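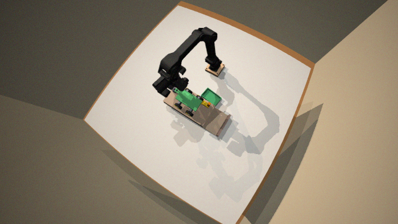
Proltemon is the simulation half of a tabletop arm I am building in a shared workshop. The physical arm is still missing its wrist, so the tasks get worked out here first. The current task is called ramp-car. A black arm on a small wood-colored base plate works over a long brown board with a green toy vehicle on it, and a shallow green tray sits on the tabletop beside the board. The arm has to pick up the vehicle, put it down on the other half of the board facing the same way, and back off without touching it again. The tray is for a second task that is not in this release.

Status

Usable, with rough spots. The scene loads, resets and records. The grasp check is too generous and I have not settled on a fix. Last full rebuild of the episodes was February 4, 2020, and everything in the data folder comes from that rebuild. Older episodes used a different table height and should be deleted if you still have them.

What is in the folder

scene/ holds the table, board, vehicle and tray, one file each, plus the file that puts them together.
arm/ holds the arm model. The link lengths are measured from the printed parts, from joint center to joint center.
data/ holds 87 recorded episodes of ramp-car.
tools/ holds the recorder, the replay script and a small script that prints joint limits.
notes/ is my build log. It is not written for anyone else but you are welcome to it.

Episodes

Each episode is its own folder with joint positions, joint targets, gripper opening, the pose of the vehicle and one rendered view. Positions are in meters and angles are in radians. The quaternion order is w, x, y, z. I had this backward in the first version of the replay script, so if you copied that script, get the new one.

Of the 87 episodes, 48 were driven by hand with the Dogar controller, which is a set of knobs in a project box with one knob per joint. The rest came from the scripted planner. The file source.txt in each folder says which is which. The hand-driven ones are slower and have pauses in them where I was looking for the right knob. I left the pauses in. There is a trim option in the replay script if you want them gone.

There are 6 failed episodes. They are kept with the others and marked in source.txt. In most of them the gripper closes on a wheel and the vehicle turns sideways when it is lifted.

Running it

Unpack everything into one folder and keep the names as they are. Start the replay script with an episode folder as its only argument. To record, plug in the controller before starting the recorder, since it only looks for the port once. Reset with R, mark a failure with F, save with S. Quitting without saving throws the episode away and does not ask.

The renderer runs fine on the workshop desktop. On my laptop the shadows bring it nearly to a stop. Set shadows to off in the scene file if you only need the joint data.

Known problems

The wheels are fixed to the body. They do not turn, so do not use this scene to study rolling.

Contact between the board and the table jitters for a moment after reset. The recorder waits 2 seconds before it starts logging, and so should anything you write.

The gripper fingers in the model are stiffer than the printed ones. Grasps that hold in simulation may slip on the bench. I have springs on order from Starneo and will measure again when the wrist is together.

The arm can pass through its own base plate at the far end of the shoulder range. The planner stays out of there. The knobs will let you do it.

Changes from the last version

Table height corrected.
Board friction raised.
Tray added.
Recorder no longer drops the final sample.

Credits and use

Arm model, scenes and scripts by Sum-yee Tsai. The bench is at the Prundness workshop, second room on the left, and the printed parts are in the bin under it. Use the files for whatever you like and keep my name in the README. If you fix the grasp check, please send me the change.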